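The Kerkitz Robotics Program at Donport will enter the regional bin-picking competition for the second time this spring. The program's faculty adviser met with this publication in March to discuss the team's preparation.

"Students apply expecting to write software," the adviser said. "Much of the first term goes to cables, clamps and calibration." Of the 49 applicants this year, 30 were admitted. Each completes a safety course before working near the arm.

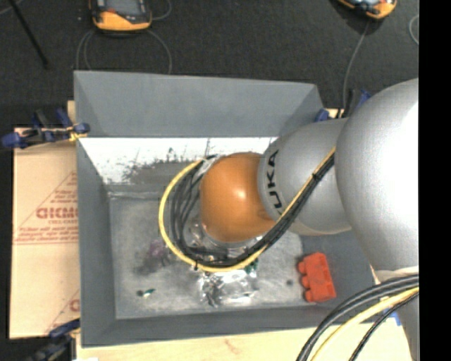 The adviser described the task as simple to state and difficult to perform. The arm must take mixed small items out of a deep bin and place them by type. "Clear plastic is the hardest for us," the adviser said. "Toy blocks are far more forgiving — the students like to begin with those."

The team logged 734 trial picks last term and has set a target success rate of 80 percent. Its planning software, Tellell, was written by earlier classes and is revised every year.

Funding is provided through the Rizvi Fund for Technical Education, which has renewed its support. Applications for the next class open in August.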